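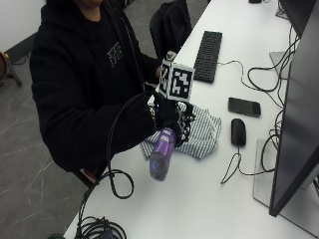 ¿Por qué una mesa elevable se balancea más de pie que sentado, si las patas son las mismas?

Porque la rigidez lateral de una columna telescópica cae con el cubo de la altura libre, y además el solape entre tramos se reduce al extenderla. Hilo sobre holguras, solapes y tornillos.

1/ Punto de partida. Una pata fija de mesa es una viga en voladizo. Con carga horizontal en la punta, la flecha es F·L³ / 3EI. Si se duplica L, la flecha se multiplica por ocho. Con columnas telescópicas el resultado es peor, porque EI tampoco es constante: el tramo superior tiene menos sección que el inferior, o al revés en las columnas invertidas.

2/ El segundo término es la holgura entre tubos. Los tramos deslizan sobre patines de plástico, normalmente POM o nailon. Entre patín y tubo queda un juego de décimas. Ese juego, dividido por la longitud de solape, da un ángulo. El ángulo multiplicado por la altura da el desplazamiento en el tablero.

3/ Números. Juego de 0,2 mm, solape de 200 mm: 0,001 rad. A 1.100 mm de altura, 1,1 mm de vaivén antes de que el acero empiece a trabajar. Con solape de 100 mm, el doble. Es un cálculo de servilleta, con un solo escalón, pero ordena las magnitudes.

4/ De ahí que la ficha técnica deba dar el solape mínimo a máxima extensión. Casi ninguna lo da. La de Prekard sí, en la página 4, en una nota al pie. La de Lillgate da carrera y carga máxima, y con eso no se puede deducir nada.

5/ La carga máxima es un dato vertical. Mide lo que levanta el motor sin entrar en protección. Una mesa puede subir 120 kg y oscilar al teclear. Son ensayos distintos y no guardan relación entre sí.

6/ Eje largo y eje corto. El balanceo lateral (izquierda-derecha) depende de la unión entre columna y bastidor. El longitudinal (adelante-atrás) depende del pie. Antes de apretar nada, empujad en las dos direcciones y anotad cuál falla. Los arreglos no coinciden.

7/ Lateral: travesaño. Los modelos sin travesaño confían en que el bastidor bajo el tablero haga de pórtico. Funciona si las uniones son rígidas. Con 2 tornillos M6 por columna no lo son. El bastidor Himum usa placa de escuadra y se nota al empujar desde el canto.

8/ Longitudinal: longitud del pie y posición de la columna sobre él. Mi pie mide 645 mm y la columna va centrada. El tablero es de 80 cm de fondo, así que sobresale por ambos lados. Con dos brazos de monitor sujetos al canto trasero, el centro de masas se desplaza hacia atrás y los niveladores delanteros se descargan.

9/ Los niveladores son la causa más frecuente y la más barata. Uno que no toque el suelo convierte la mesa en un trípode. Comprobación: una hoja de papel debajo de cada uno. Si sale sin resistencia, bajar el nivelador media vuelta y repetir.

10/ Par de apriete. Los M6 del bastidor los aprieto a 8 Nm. Los tirabuzones de madera del tablero, a mano: en aglomerado la rosca se pasa mucho antes de lo que uno espera. Si ya está pasada, inserto roscado y epoxi. El palillo con cola aguanta unos meses.

11/ Reapriete a los 20 días del montaje. La pintura en polvo cede bajo la cabeza del tornillo y se pierde precarga. En la mía tres tornillos habían aflojado un cuarto de vuelta. Después, ni uno más.

12/ Lo que no sirve: fieltros adhesivos bajo los pies, alfombra gruesa, grasa en los patines. La grasa además atrapa polvo y acaba sonando. Si el patín está gastado se cambia el patín. Bennani vende el juego suelto, aunque hay que medir el tubo con calibre antes de pedirlo.

13/ Método para comparar sin instrumental: móvil plano en el centro del tablero, app de acelerómetro, un golpe seco con la palma en el canto. Interesa el tiempo hasta que la señal baja al ruido de fondo, más que el pico. Repetir a tres alturas con la misma carga encima.

14/ Resultado en la mía, a 110 cm: de 1,9 s a 0,8 s solo con niveladores y reapriete. Con travesaño añadido, 0,5 s. A 72 cm la diferencia es inapreciable en los tres casos.

15/ Pendiente para julio: medir lo mismo con tablero de 18 y de 25 mm sobre el mismo bastidor. Sospecho que pesa más la masa que la rigidez, pero no tengo datos. Los subiré en este mismo hilo.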